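在家录翻唱：厨房和小房间的录音小办法

我参加线上翻唱团已经有一段时间，一直在自己家里录音。中文不是我的母语，写得不好的地方请多原谅。下面的办法都是我自己试过的。

一、选房间
房间越小，东西越多，回声就越少。衣柜打开，让衣服对着您的背后，效果很好。客厅如果是空墙，可以挂一条厚的毯子。

二、关掉有声音的电器
录音以前先关风扇和抽油烟机。冰箱不要拔掉，只要把房门关好。我有一次忘记关洗衣机，整首副歌都要重新录。

三、麦克风的位置
嘴和麦克风中间放一个防喷罩。我用的是Fanero的小支架，夹在桌子边上，价钱是200元。没有防喷罩的时候，可以用旧丝袜套在铁丝圈上，洗干净再用。

四、厨房里练和声
厨房的台面和瓷砖会反射声音，唱和声的时候容易听见自己的音准。正式录音请不要在厨房，后期很难去掉这种回声。
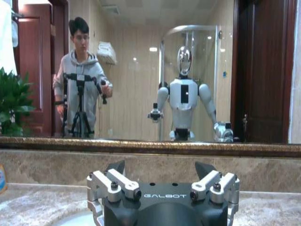
五、保护嗓子
录音前喝温水，不喝冰的，也不喝牛奶。十二月暖气很干，我在房间里放一盆水。连续唱31分钟以后，我一定休息一下。

六、保存文件
请用WAV格式，不要用MP3。文件名写清楚歌名、声部和您的昵称，这样做混音的人不会弄错。我们Stasinby团的要求是：开头留两秒安静，不加混响，不修音。

七、耳机
一定要戴耳机听伴奏，不然伴奏会进到麦克风里面。音量开小一点，一只耳朵可以露出来。

更新于2024年5月18日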